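The Lost Village of Pranholm: book and map set

Paperback, 152 pages, with 5 fold-out maps in a pocket inside the back cover
Published by Rezende
Maps drawn by Genivaldo Pacheco
In stock

I get asked about Pranholm nearly every week, usually by people who've walked over it without knowing (I did the same for years, with a dog, wondering why the field was so lumpy). So this is the book I kept wishing somebody else would write! It covers the village from its first mention in the tithe rolls through to the last family moving down the lane to Pralwood, and it's meant for anyone who likes old places, whether or not you've ever opened a history book for fun.

The village stood on the rise between two shallow valleys, with the Jureo running along the western side and the old cart road to Pralwood on the other. There was a church, a mill, a green that everyone argued over, and at its biggest 60 households. Most of what's left is underground or built into somebody's garden wall. The church went first, then the mill, and the lane was still marked on maps long after there was anything at the end of it.

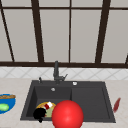
The lie of the land is the thing people find hardest to picture, and it explains so much about why the houses went where they did. You had two dips side by side with the village street along the high bit between them. I always end up reaching for whatever's handy, and a double sink does it beautifully: the deeper bowl on the left with everything gathered in it is the Jureo side, where the mill and the tannery and most of the work was, and the shallower empty one on the right is the common, which never had so much as a shed on it. The divider is your street. Once you've got that in your head, the first of the fold-out maps makes sense straight away, and so do the endless quarrels about drainage in chapter four.

Genivaldo's maps are the part I'm proudest of, and I didn't draw a line of them. He walked the whole parish with a tape and a notebook and then redrew the lot by hand, field names and all. You get the parish boundary, the village street house by house, the mill and its leat, the roads out, and a modern one so that you can find your way there and back. They're printed on heavier paper than the book and they fold the way they're supposed to, or they do after the first couple of goes.

A word on field names, as I've been told off for going on about them. There's a whole chapter. Hungry Piece, Long Tongue, Nan's Bit, Upper and Lower Sorrow (Lower Sorrow floods, Upper Sorrow is mostly stones). I love them and I'm not cutting any. If they're not your thing, skip to the chapter on the mill, where there's a lawsuit and a stolen pig.

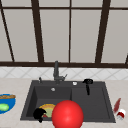

The later chapters follow the families after they left. Plenty only got as far as Pralwood, and you can still find the same surnames in the churchyard there, often in the same order they lived along the street. Others went for the railway work and I lost track of them, so if you've a Pranholm name in your family tree please do write to me. I've left room for corrections in the next printing, and I already know the caption on page 88 has the wrong brother in it. Sorry, Edwin.

What's in the set

The book, sewn rather than glued, so it'll lie open on a table
The five maps in their pocket
An index of people and a separate one for places
A short list of sources, with where to find them

Spare map sets are £5 if yours gets rained on or you'd like one to scribble over. Just say in the order notes that you don't need the book as well.

Postage and collecting

I pack orders myself in the evenings and take them to the post office when there's a decent pile, so please allow a few days, and a bit longer in November when everyone's buying presents. Books go out in stiff card. If you're local you can collect from me in Pralwood on a Sunday afternoon, any time after two. Email first, as I may well be out in the field looking at lumps.

Signed copies are no extra. Tell me what name you'd like in it, and do write it clearly.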